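**Nollari etching press, tabletop**

Steel bed, felt blankets included (two). Takes copper, zinc or lino up to 5 mm. Gear ratio 4:1 - easy on the shoulders. Pressure guages both sides. Used by Teodor Laskowska for the Skinalness plates, edition of 200.

Ships flat, bolts in the small bag. Lead time about 4 weeks, longer in April.
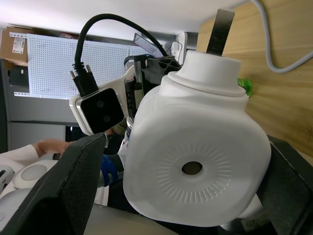
**Printmaking > Presses & Rollers**

Spare blankets sold seperately. Questions - ask Mitiku Alemayehu at the Koda shop.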